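Slide 1. Hello and thank you. Wait for the chairs to stop scraping. Thank Illia Yurchenko for the invitation and for the lift from Vevcombe station, and say how nice it is to see so many people out on a Sunday for a talk on odds and ends (they might laugh, give them a moment).

The talk is called **The Stray Table**. Explain it straight away, before anyone thinks it's about dogs. Every house has a spot where things land when they've no home to go to, and in ours on Bilyk Lane it's one end of the table. I've been keeping a notebook about it since April, and by the last page I had 637 entries, which my sister thinks is a sign of something.

Slide 2. Go slowly here, the people at the back will want to look.

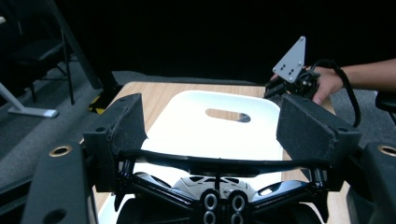
*White board, pale wooden table, small white toy car.*

Talk about the board first. I'm very fond of a board with a handle cut into it, because you can hang it on a hook and then it has a home, and a thing with a home gets put back. Tell the story of my mother's hook by the cooker, but keep it short this time! Then on to toys. Toys travel further than anything else in the house, and my advice is one shallow tray by the door, emptied at bedtime by whoever is the least tired.

Ask the room: what's on your table this minute? Take three or four answers, no more, or we'll never get to the socks.

Slide 3. The sock slide. Have a sip of water.

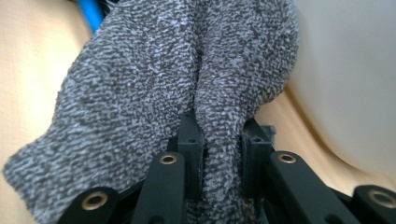

Socks took up 152 of my entries, so they get a slide of their own, and I could happily have given them the whole afternoon. My rule is to pair them straight off the airer and never put a single one back in the drawer. A thick, flecked grey one like this is the easiest sort to match, as you can tell it by feel as well as by the speckles, whereas plain black ones have had me standing at the window for 14 minutes holding them up to the light. Mention the peg bag for singles. Mention that I do give up on them in the end, and that they make very good dusters.

Slide 4. Questions, then tea. If anybody asks about boxes, mine are the stacking ones from Jultex and I've left one on the side table to be poked at. Handouts are by the urn. Remember to return the clicker to Illia.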